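Forums > Household > Storage and Sorting > Fabric bins: stains, sagging and what to keep in them

saltbush_22
I have several cream fabric bins on an open shelf in the spare room, bought as a set from Narnunton. They hold small bedroom items: clocks, chargers, torches, spare cables. Two problems. First, the floor panel has sagged, so anything with weight slides to one corner and sits on an angle. Second, the lining is marking along the seams. Is either worth fixing, or should I go to rigid plastic tubs?

Kukness
Sagging first. Most of these bins ship with a loose base board in a sleeve. If yours never had one, or it was lost in a move, cut a replacement from 3 mm MDF. Undersize it slightly on each side or it will bow the walls. Round the corners with sandpaper so they don't wear through the fabric.

Marking depends on the lining. Check the tag. Polyester takes a damp cloth and dish soap. Non-woven polypropylene will pill if you scrub it.

millet_row
Disagree on MDF. It swells if the room gets humid and the edge crumbles after that. Corflute is lighter, washable and cuts with a utility knife. I've had the same sheets in my bins for 17 months with no change in shape.

Kukness
Corflute flexes under load. Fine for socks. The OP is storing clocks and torches.

millet_row
A bedside clock is not a load. I keep tinned food on corflute in the pantry and the deflection is minor. Run the flutes across the short dimension.

saltbush_22
No tag on mine and no sleeve in the base. The internal width is 22 cm, if that affects the choice.

tin_lid
At 22 cm either material will do. I'd be more concerned about what is being stored together. Hard items with projecting parts don't belong in a soft bin with cables. The cable gets under the item, the item rocks on it, and each time you pull the cable out you drag the item across the lining. Bag the cables separately or wind them and use a hook-and-loop tie. Also take the batteries out of anything going into storage. Alkaline cells leak, and potassium hydroxide residue is a nuisance to get out of a battery compartment.

Kukness
Agree on batteries for long storage. Disagree if the clock is in rotation. Taking a cell in and out every week wears the spring contact.

tin_lid
If it's in rotation it should be on the bedside table.

saltbush_22
It's a guest room clock. It comes out when someone stays and goes back in the bin afterward. I'll add a picture from the bin with the worst marks.

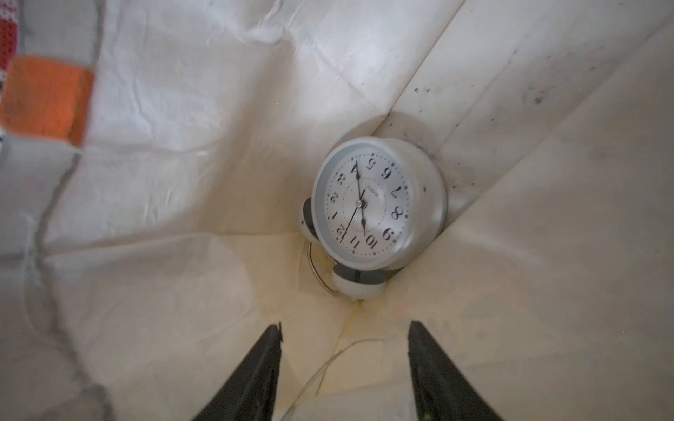 saltbush_22

Alarm clock in the corner, white cable on the floor of the bin. The dark grey specks are along the seam on the cream side. There is also a faint yellowish patch low down where the panels meet. Nothing liquid has ever been kept in this bin as far as I know.

millet_row
Specks and the yellow patch are probably separate problems. Try a dry vacuum with the brush head on the specks first. If they lift, it's dust or grit. If they don't, consider mould and check the back of the shelf for damp. Yellowing at a join could be adhesive coming through the fabric. I had that on a set from Irkby and it did not wash out.

Kukness
Could also be an old spill from before you had anything in it. Test a hidden spot with diluted oxygen bleach, wait 13 minutes, blot, then air dry. No chlorine.

tin_lid
The clock has feet and a wire loop, and that shape will always settle crooked in a creased corner. A base board only solves part of it. Put it in a small cardboard box inside the bin, dial up.

millet_row
Or on a shelf. A fabric bin is the wrong container for it at any floor stiffness.

saltbush_22
The shelf is full. Vacuumed the seam on Sunday. Some of the specks came off, the rest didn't. Shelf back is dry to the touch. The yellow patch is unchanged. I'm going with corflute and a box for the clock, and the cables are moving to a zip bag in the next bin along.

Kukness
Post the result once the board is in. I still say MDF.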